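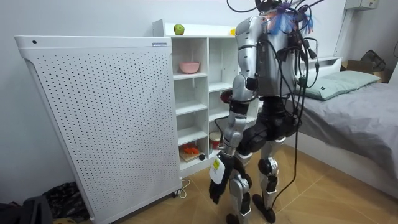

Teleop or hand-guiding for a shelf task? (humanoid, bedroom set-up)

kai_h
Posted 7:40 pm

Started in January on getting our humanoid to fetch things off a white shelf unit and put them on the bed. Bowl, apple, the red and white tub, that sort of thing. Uwe and I have recorded 647 demonstrations by remote control, wearing the headset and gloves, and the policy now reaches for the pink bowl with great confidence and closes its hand just in front of it.

Before I record any more: would you carry on with teleop, or take hold of the arm and move it through the job yourself? Software is Isteo, if that matters.

strobel_fan
Posted 7:58 pm

Hand-guiding, every time. You feel where the shelf board is. In the headset you've no idea how deep the compartment goes, so you stop short to be safe, and the robot has faithfully learned your nerves.

RoswithaL
Posted 8:15 pm

Disagree. Hand-guide a humanoid and the head camera gets a lovely view of your elbow. Come test day there's no elbow and the thing is lost. We did 33 demos that way at Lusavside and binned the lot.

strobel_fan
Posted 8:21 pm

You can play the motion back afterwards with no human in shot and record that. Old trick.

RoswithaL
Posted 8:26 pm

You can, if everything goes back exactly where it was. Bowls, fine. Try it with a wrinkled bed sheet.

hartmut_pf
Posted 9:02 pm

Never mind the method, look at your cables. The one down the back goes past the hip and ends up heading for a foot, and there's another coming off the shelf near the wrist. Every reach your operator makes has a bit of cable-dodging in it. Clip it all to the torso first.

Also, what are the coloured strands on top for?

kai_h
Posted 9:10 pm

Cable point taken. Strands are staying, Gisela is fond of them.

uwe_j
Posted 9:34 pm

The other half of the 647 here. In my defence, Kai's demos are the ones that stop short. Mine knock the bowl over.

More seriously, we each do it differently. I come in from the side, he comes in from above. Could the policy be splitting the difference?

RoswithaL
Posted 9:41 pm

Very likely. Agree on one approach and have one of you redo the bowl on its own. I'd take 6 tidy sessions by a bored person over 1,086 demos by two people with opinions. And start the hand from the same place each time, fingers down, arm hanging.

strobel_fan
Posted 9:55 pm

Still say guide it by hand. Twenty minutes and you'd know if depth was the trouble.

kai_h
Posted 10:12 pm

Right - cables tomorrow, then Uwe's side approach on the bowl only, by teleop. If it still grabs air I'll try a short hand-guided batch and report back. Roswitha, did you keep the gripping force in your recordings or just the joint positions?

RoswithaL
Posted 10:19 pm

Both. Positions alone were fine until we swapped the bowl for a heavier one.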